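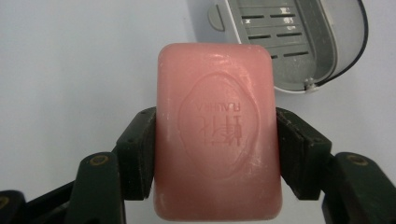
Pink soap with a raised medallion and two Chinese characters on its face.

Nonham soap open day, 8 January 2018

We went over to Nonham for the open day at Skaltex, who make bar soap in the old dairy on the Braltville road. Parking is free but fills early. Entry was 80p, paid at the door, and the tour takes in the mixing room, the press and the cutting bench. Hairnets are handed out and must be worn throughout.

The mixing room was too loud to hear much. The press was better. Our guide said it stamps some 3,000 bars on a working day, and that the lettering on the die has to be cut quite deep, as a shallow name is gone after a week at the sink. Bars are left on racks before wrapping, and the drying room smelled strongly of rose and something like pencils.

After the press we went up to the Ragab room, where soaps from other makers are kept. The pink bar interested me most. It has rounded corners and a wavy-edged medallion in the middle, with a line of small capitals and the two characters in relief. The relief has gone soft and there are whitish streaks and small scuffs over the pink. I prefer soap that looks used to soap in a box.
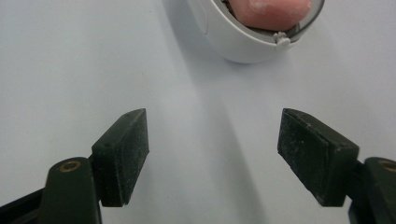

The pale tabletop in the Ragab room.

Tea was served downstairs, with flapjack. The shop sells seconds by weight and I came away with a bag of lavender ends. There is no lift to the Ragab room and the stairs are steep. The next open day is in May, and the 78 bus stops at the gate.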